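Hand-held grippers at an open day: what should visitors be doing with them?
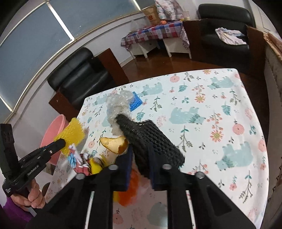

Two hand-held grippers over the sorting table, yellow spiky ball in the jaw of the left one.

Posted 2025-10-06 in Events and Demonstrations

Our group is planning an open day for November and wants one table where visitors work a pair of hand-held grippers themselves. The photo shows the kind of setup I mean: mixed household objects on a printed tablecloth, one gripper per hand. We expect 90 visitors over 4 hours. Two things I can't settle. Should the objects be mixed or should we stick to rigid blocks? And do we record the sessions or just let people try it?
Jirance

Mixed. Rigid blocks are picked up on the first attempt and the visitor walks off. Soft objects give them something to work out. Foam compresses, so the operator has to learn when to stop closing. Bubble wrap changes shape every time it is set down. Knitted or mesh items are harder again – a finger tip can catch in the openings, and then the release is the difficult part.

Put the objects out in stages. Start each visitor on foam, then cloth, then mesh. A basin at one corner works well as a target, and it keeps the task clear without any printed instructions. Leave space between objects or the two fingers will push the neighbors away before they close.

On throughput: 90 people in 4 hours is one every 2 minutes 40 seconds on a single station, including handover. That is tight. Run two stations if you have the hardware.

On recording: at our last open day we logged 3,322 grasp attempts and kept 1,358. The rest were mostly visitors talking to each other with the jaws half closed. If you need usable data, book separate sessions with trained operators.
Zervas

We used wood blocks and it was fine. Kids liked it.
Preltinine

Agree with Zervas on the staging. One addition – fix the tablecloth down with clips under the edge. A patterned cloth is no problem, but a loose one gets pinched along with the object and everything on it moves. Check the finger screws at midday too.
Dallmont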